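Wundard
Home Products Kits Service Gallery Support Contact

Gallery: the Bindum two-arm tabletop cell

Bindum is our enclosed work cell for teaching and testing two-arm handling jobs. It ships as one unit with a pair of arms, a wood work surface, walls on the left, right and back, and the rail that carries both arm bases. Customers often ask what daily work with it looks like, so this page keeps the specifications short and ends with pictures of a cell in use.

The job on this page is tidying and moving household containers. It is one of the routines in the Ciltemano task pack, which is sold separately from the cell. Containers are a fair test for a small pair of arms. They are light and they slide when touched, and the rim is often the only good place to take hold. Baskets with holes in the sides add another problem, as a finger can catch in an opening when the arm pulls away.

What comes in the box

The standard Bindum order includes the 2 arms with their grippers and wrist modules, the rail and base plates, the wall panels, the corner posts and the work surface. Arms are bolted to the rail before shipping. The buyer fits the wall panels, connects the power supply and runs the alignment routine from a laptop. Two people can do the assembly in an afternoon. You will need a bench that is level and does not rock, and you should leave 75 cm of free space in front for loading and for reaching the stop button.

The laptop is not included. Neither are containers, toys or other loose objects, although the Ciltemano pack has a shopping list of ordinary items that work well with the grippers. Most customers start with whatever they have in the office kitchen and go from there.

How a session runs

An operator sets out the objects, picks a routine and starts it. Either arm can work alone, or the two can share a job, with one holding while the other lifts. Every run is logged, including joint positions and gripper opening, and can be played back later at reduced speed. A session of 100 runs is a normal day for one operator. Resetting the objects between runs takes longer than the runs themselves, and we suggest planning for that when you book time on a shared cell.

Mixed shapes and colors are better than a matched set. If all the containers are the same, a routine that looks good in the morning may fail as soon as someone brings in a different one.

Cable routing

We get more support questions about cables than about anything else. The cables follow the arm links and need slack at the elbow and the wrist. Do not tie them tight to the links. If a cable pulls straight at full reach, move the arm back, free some length at the base and try again. Check the routing each time you change a gripper.

Service and wear

The service plan covers the arms, grippers and rail for 7 months from delivery and can be renewed. Scuffs on the front beam and scratches on the work surface are treated as normal wear and are not covered. Replacement surfaces are in stock and come out with one hex key. Gripper fingers are a spare part too, and swapping a pair does not require a new alignment if the wrist stays in place.

Loan cells are available to customers on the plan while an arm is being repaired. Ask for one when you open the ticket. In July the wait for a loan cell is usually longer.

Gallery 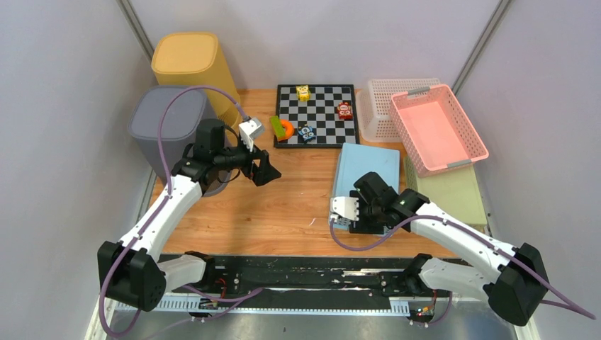

Both grippers over the wood, the right one at the light blue container. The checkered board at the back has a few small toy pieces on it, and the purple cables have slack along both arms.

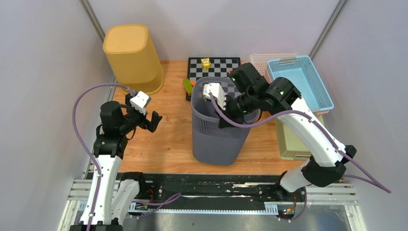
The right gripper reaching into the open gray wastebasket, with the left held open near the yellow bin. The pink, blue and beige-yellow baskets are at the back right.

Grigaitė
Product support, Wundard

Ordering and demos

Bindum is built to order. We quote on the cell alone, the cell with the Ciltemano pack, or the arms and rail without walls for customers who already have an enclosure. Remote demos are free and last almost an hour. Send us a list of your own objects before the demo and we will try to match them with similar ones from our shelf. If you plan to use containers with lids, say so in the message, because the lid routines need a separate setup.

Related items
Bindum replacement work surface
Bindum gripper fingers, pair
Ciltemano task pack: shopping list and setup notes
Cable routing guide for two-arm cells
Service plan renewal
Request a remote demo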